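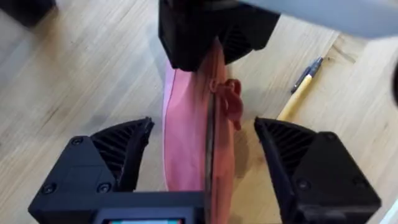
5 min read

Tuning the handover wait in Ranport

If your second arm closes too early on hanging cloth, don't worry, it's usually one setting (and an easy one!). Open the handover file and find settle_ms. Ours shipped at 600, and for thin fabric I like to go up to 1476, which feels slow but gives the edge tracker time to calm down. Save, reload the planner, and run 20 handovers with the fingers left open, watching the log for "edge stable" before you let them close.

Contact Skomska | © Skomska | Back to top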